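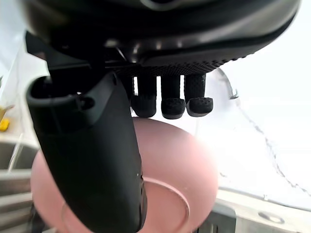

The woman who runs Plotside wants me to believe that the people of Cornham are crying out for somewhere to grow silverbeet. I have lived near enough to Cornham to have my doubts.

Plotside rents garden beds by the year on the old Hrynyshyn block, behind the footy oval. A bed costs $868, water included. I put it to her that you could buy a lot of silverbeet for that.

"You could, and it would taste like the cold room," she said. "People pay more than that for a gym and don't go."

She wouldn't be drawn on how many of her own customers don't go. There are 100 beds. "Most are let," she said, and when I asked what most meant, "More than in February." A fair few had gone to thistle when I walked the rows.

The council at Filtummont, up the highway, has a community garden that charges its members nothing but a working bee now and then. Its waiting list is 9 years long, she told me, as though that settled the matter. I rang the council and was told eight.

"Eight, then. Would you wait eight years for a tomato?"

She has a point there. I was less taken with the talk of "wellbeing outcomes" in the brochure, and asked who had measured them. She laughed and said the brochure was written before she took over.

What about the soil, which neighbours say was fill from the highway works?

"It's been tested," she said. She offered to send me the results — they hadn't arrived by November 25, 2021, when this was filed.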